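Industry > Thermal Engineering > News

Stonthorpe heat pump laboratory moves ground loop tests to a two-stage protocol

Saturday, March 2, 2024
By the Thermal Engineering desk

The heat pump laboratory at Stonthorpe has changed the way it rates ground-source units for small commercial buildings. Units submitted from this month are tested under a two-stage protocol, in which a steady-state run is followed by a cycling run at part load. The laboratory had used a single steady-state test since the present rig was commissioned.

The change applies to water-to-water and brine-to-water machines with a rated heating output of up to 50 kW. Larger machines stay on the existing procedure until the second circulation loop has been fitted with new flow meters. Air-source units are tested in a separate chamber and are not affected.

Under the old procedure, a unit was held at a fixed brine inlet temperature and a fixed water outlet temperature until both had settled. Heat output and electrical input were then recorded and the coefficient of performance was calculated from the averages. The method repeats well, and results from different laboratories can be compared with few corrections. It gives limited information on a machine that spends most of the heating season starting and stopping.

The first stage of the new protocol keeps the steady-state test unchanged, so that older ratings remain comparable. In the second stage, the load side of the rig draws heat in a repeating pattern, and the unit's own controller decides when the compressor runs. The pattern lasts 17 hours. Data are logged throughout, including the standby periods, and the electrical input of the circulation pumps is recorded on a separate channel.

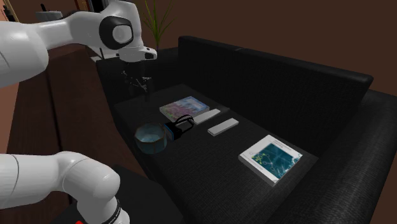
Compressor starts account for much of the difference between the two stages. During the first minutes after a start, refrigerant is redistributed between the evaporator and the condenser, and the expansion valve may hunt before the superheat becomes stable. Heat delivered in this period is low for the power drawn. The effect depends on the size of the machine relative to the load, and a unit that serves one room, with a black sofa and little else to hold heat, will cycle more often than the same unit connected to a heavy floor slab. The protocol handles this by specifying the thermal mass on the load side, which is set with a buffer tank and a mixing valve.

Holmgren, which supplied the plate heat exchangers for the load side, has also supplied the replacement control cabinet. Sampling has been raised to 768 readings per channel in each logging block. The earlier cabinet averaged its readings before storing them, and short events such as a valve overshoot could not be recovered from the files. Raw readings are now kept along with the averages.

Temperature is measured with platinum resistance sensors in pockets on both sides of each heat exchanger. The sensors are calibrated as matched pairs, as the quantity of interest is the difference across the exchanger and a shared offset cancels. Flow is measured electromagnetically on the load side. On the brine side, density and specific heat are taken from a sample drawn at the beginning of the test and checked again at the end.

The brine check was added after a series of trial runs in September. In one of these runs, the heat balance between the two sides of the machine failed to close within the permitted limit. The cause was traced to a glycol concentration below the value entered in the software. The test was rejected and repeated with fresh brine, and the balance closed. Concentration is now measured by refractometer and entered by hand, with the reading kept in the test record.

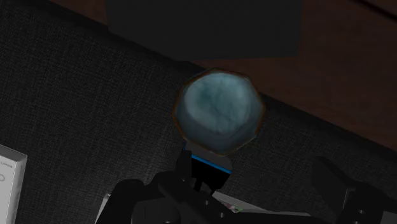 A second finding from the trial runs concerned the mixing valve. At low load the valve operated close to its seat, where a small movement of the stem produces a large change in flow. The water outlet temperature drifted above its set point and the controller of the unit under test shut the compressor down early. A smaller valve has been installed in parallel and takes over at 30 percent of rated load. The changeover has a dead band to prevent the two valves from alternating.

Timberg submitted the first machine to be tested under both stages, a brine-to-water unit with a variable-speed compressor. The laboratory has not released the figures, which belong to the manufacturer until a certificate is issued. It did state that the unit completed the cycling run without a lockout, and that the heat balance was within limits in both stages.

Fixed-speed machines are expected to show a wider gap between the two results. A variable-speed unit can reduce its output to follow the load down to its minimum speed and only begins to cycle below that point. A fixed-speed unit cycles at every load below full output. Manufacturers may submit a fixed-speed machine with a buffer tank as part of the product, in which case the tank on the rig is bypassed and standing losses from the supplied tank are counted against the unit.

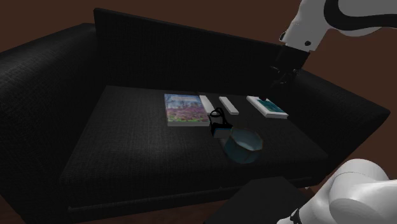 A black sofa against a plain reddish-brown wall, with a robot arm at right.

Test reports will list the two results separately. The laboratory considered a single weighted figure and decided against it for the present, on the grounds that the weighting would depend on climate and building type. Reports will also state the number of compressor starts, the shortest running period, and the pump energy as a share of total input.

Certificates already issued under the steady-state procedure remain valid until their printed expiry date. A manufacturer that wants the second-stage result added may submit the same model for the cycling run alone, provided that the compressor, expansion valve and control software are unchanged. A change in control software counts as a new model for the second stage and leaves the first-stage rating in place.

The procedure document, with the load pattern in tabular form, is available from the laboratory on request. Amum is preparing a matching load file for its rig software, to be supplied to other test houses that use the same controller. Fitting of the flow meters on the second loop will begin when testing of the current group of units is complete.

Related items
Brine sampling in closed ground loops: concentration and density checks
Amum updates rig control software for part-load testing
Matched sensor pairs and small temperature differences
Plate heat exchangers: fouling allowance in low-flow circuits
Timberg extends variable-speed compressor range
Buffer tank sizing for fixed-speed heat pumps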